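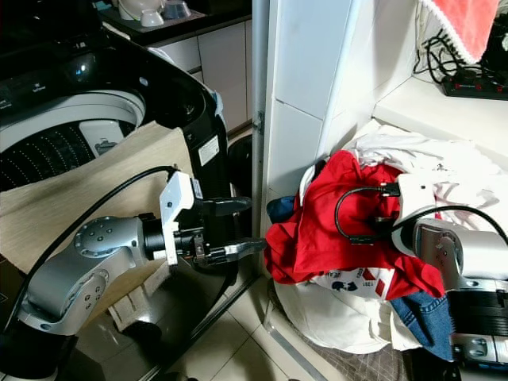 The second quarter went into one question: does our recovery method, the one we proposed to you under the name Plakik, help two arms pull single garments out of a mixed pile and get them into a top-loading washer? The short answer is that it helps less than the proposal said it would. The method watches for a bad grasp, lets go, and picks a new point instead of carrying on with the old plan. Piles are where bad grasps happen. When one gripper is pressed into a red garment with white cloth right up against it, and denim spilling out lower down, the system has to decide whether it holds one piece or two, and it still decides wrongly too often for my taste.

Over the quarter we logged 2,183 attempts. Of these, 1,025 ended with one garment, and only one, in the drum. That is under half. The version without recovery did worse, but I would ask you not to read much into the gap yet. Bayu Khoo rebuilt the piles by hand between runs, and he knew which version was up next. I don't think he made the piles easier for one side. I also can't show that he didn't, and a reviewer will ask.

There is a second problem, which Yuxi Jiang found while going through the logs in February. A good share of the "recoveries" are the arm letting go of a grasp that was fine. The score counts these as wins if the second try works. Take them out and the method looks a lot more ordinary. Toàn Thái disagrees with me on this – he thinks an extra release costs a few seconds and does no harm – and his note is attached so you can hear it from him.

What I am willing to stand behind: the arms collide less than they did, and thick fabrics such as denim are picked up more reliably than thin white cotton. Why the thin stuff is worse, we don't know. Bastien Courtois blames the fingertips. The Drukska team reported the same trouble with a different gripper, so I have my doubts.

Next quarter we plan to do 3 things. Liam Heffernan will set up the piles from sealed cards, without knowing which version runs. We will change the score so that a needless release counts against us. And we will repeat the main test on 20 garments the system has never been trained on. The demo at Padton should wait until those results are in. I know it has been promised. Spending is on plan apart from spare cables, and the sheet went to your office separately.

Filed under: Grant Updates / Home Robotics
Search this site Go
Contact the Chevalier Lab | © Chevalier Lab, all rights reserved | Back to top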